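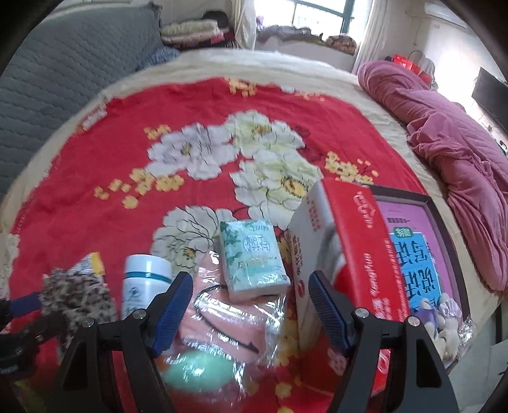 Bed layout, also called laying out or the bed method, is the habit of spreading small belongings on a made bed before they are packed, sorted or put away. It is common in homes and hotel rooms and is recommended in most popular guides to packing. The claims made for it are large compared with the evidence. The usual account says that a bed gives a wide, clear surface on which everything can be seen at once, but much depends on the bed. On a bright red cover printed with large pale blossoms and clusters of yellow flowers, a mint-green pack of tissues stands out well enough, while a packet with a yellow edge has plenty of yellow in the print to compete with. Writers on the subject rarely mention the cover at all.

Name and scope

The term has no fixed meaning. Some guides use it only for packing a suitcase. Others include the sorting of handbags, toiletry bags, medicine drawers and bedside tables, where nothing is going anywhere except back into the same drawer. "Flat lay" is sometimes given as another name, but that belongs to product photography, where things are arranged to look good. In household use the arrangement is seldom planned, and items tend to stay where they were first put down.

Claims about its origin

Several histories of the practice are in circulation. The most repeated traces it to the Drusto packing handbook, a booklet once given away with suitcases, which told readers to "set out the whole journey on the bed." The booklet did contain the phrase. It does not follow that the booklet started the habit, and people with beds and small belongings can be assumed to have put one on the other without instructions. A second story credits hotel staff in the resort of Crăciun, who are said to have taught it to guests. No source for this has been found from before the resort's own advertising.

The travel writer Henk Leemans, often called the inventor of the method, never claimed to be. In his columns he described it as something his mother did every June and complained that she still forgot the towels.

Surface

Beds are soft, and this causes most of the practical trouble. Tall narrow containers, such as bottles of lotion or powder, stand up only if the cover is pulled fairly tight and the mattress is firm. Otherwise they lean or lie down. Small flat items such as tissue packs and single sachets slide toward any dip, including the one made by a person sitting on the edge. Guides that advise sitting beside the layout "to think it over" do not deal with this.

A separate cloth is sometimes spread over the sheet first. The reasons given are that it keeps the bedding clean and that it can be gathered up by the corners if the job has to be stopped. The first is sensible, particularly with a pale sheet. The second works better in print than in a bedroom, as gathering up the corners undoes all the sorting.

Plain cloths are usually recommended over patterned ones. A large print, with flowers as big as the things laid on it, breaks up outlines and can hide small packets of a similar color. Against this, many people own one spare blanket and use it, whatever is on it. The furnishing company Murkar sells a gray "layout throw" for the purpose. It is a gray throw.

Grouping

Most guides ask for items to be grouped by type before anything is packed. Toiletries go together, paper goods together, and soft things such as pouches, socks and small toys are used to fill gaps at the end. The groups are less clear in use than on paper. Wet wipes are listed as toiletries in some guides and as paper goods in others, and the Drusto handbook put them in both.

Loose packaging is a recurring problem. Sachets, refill packs and empty wrappers are often bundled with a band so that they count as one thing. Supporters of the method say this saves space. It does hold slippery plastic together, but a bundle pinched in the middle spreads at both ends and may take up as much room as before. Folding the plastic flat first is slower and generally works better. Bands also cover printed text, so directions or expiration dates are best checked before bundling.

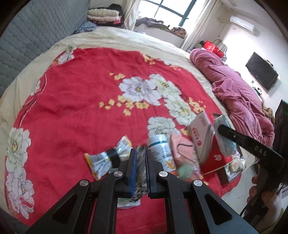
Banded plastic packaging, a small packet and a white bottle on a red floral cloth.

Bottles need more care than their place in the usual lists suggests. Putting one down on a bed shows that it has not been forgotten. It says nothing of whether the cap is closed or how much is left inside, and both questions matter more than position. Some guides tell readers to turn all labels upward. This helps when two bottles look alike, and makes little difference otherwise.

Claimed benefits

The figure quoted most often comes from Hiridura, a maker of packing cubes, which reported that people who laid everything out first forgot 42 percent fewer items. The company said it had questioned 3,000 customers. It did not say what they were asked, how a forgotten item was defined, or what the comparison group did instead. All of those questioned had already bought packing cubes, so they may have been more careful packers to begin with. A later leaflet gave the same percentage with a sample of 1,000, and the difference was not explained.

The claim that the method saves time is weaker still. Laying out adds a step. Any time saved would have to come from less repacking, and this has not been measured. Leemans, who was fond of the habit, put it at "4 minutes gained and an evening lost," which should not be taken as a measurement either.

A more modest case can be made. Seeing things side by side makes duplicates easier to notice, and a person with three half-used packs of tissues may decide to take one. It can also help when two people share a bag and each assumes the other has packed something. Both results can be had on a table or a clean floor.

Limits

The method handles small objects fairly well and clothing poorly, as one coat can cover the rest. It does nothing for items still in use, including toothbrushes, chargers and glasses, which appear on most lists of things left behind. It also has to be finished by bedtime. Layouts moved to a chair for the night are mentioned often in readers' letters to packing columns, usually with a request for advice on finding something that was on the bed earlier.

See also

Packing list
Toiletry bag
Bedspread
Drawer organizer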